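Duman Film Club newsletter
2020-10-14

Ulorik, a slow film about a ferry

Our autumn program continues online, and the second title is Ulorik, a documentary of 98 minutes. It was the one I voted for in the summer, so please read what follows with this in mind.

Ulorik is a ferry. It crosses a cold lake between the town of Flurkton and a village on the other side, and it makes this crossing 10 times a day until the ice comes. The director stayed with the boat for one full season. There is no narrator and there are no interviews. We learn the names of the crew only when they shout to each other, and with the wind this is not always possible.

For the first half hour I was afraid that nothing would come. A car drives on, a car drives off, a man drinks tea. Then I began to recognize people. The woman with the bread boxes is there every morning, and one morning her boxes travel with a boy and she does not. The film does not explain it. She comes back later, thinner, and the deckhand takes the boxes from her arms without a word. I have seen many dramas this year which had less in them.

The sound deserves good headphones. I think most of it was recorded very close to the engine, and the editor lets it stop suddenly when we go up to the passenger room, where there is a radio and a clock and some sleeping people. These cuts are a little too proud of themselves in the middle part. Also the music at the end — a choir, quite loud — was a mistake in my opinion. After so much patience, we did not need to be told that we should feel something.

There is a longer version also. The director first made a gallery piece of 496 minutes, one full working day of the boat, and the festival in Flurkton showed it last winter in a fish hall. I have not seen it. The shorter version has one scene from it almost complete, in which the ramp is stuck and the drivers come out of their cars and give advice. It is the only scene where I laughed aloud.

How to watch: the film is on Premura from Friday evening, and the link stays open for 10 days. Members have a code in the separate letter. We have only 100 views in our agreement with the distributor, so please do not start the film just to check your connection. Use the trailer for this. Subtitles must be switched on by hand, in the lower menu, before you press play. If you watch on an older television, the subtitles may be missing, and then a laptop is better.

The talk after the film will be on Sunday at seven, by video as before. In November we go back to fiction, with two comedies, and the titles will be in the next letter.

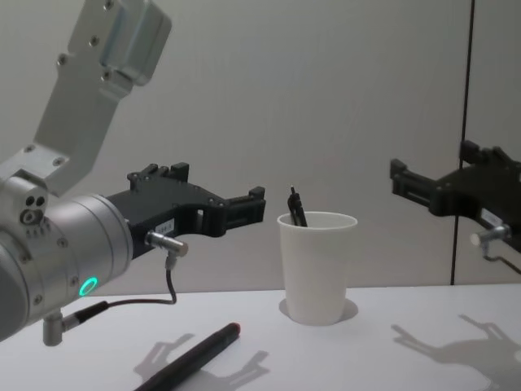
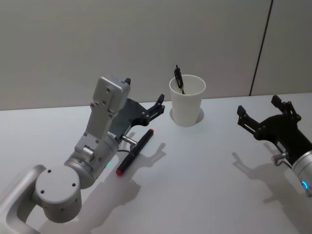
From our mailbox, one member who watched Ulorik at a festival writes that I am unfair to the choir. In her view the singing belongs to the village, as the same melody is whistled by the mechanic early in the film, and "when you hear all of them sing it, you finally understand where the boat was going all this time." She asks everybody to listen for the whistling, shortly after the first fog.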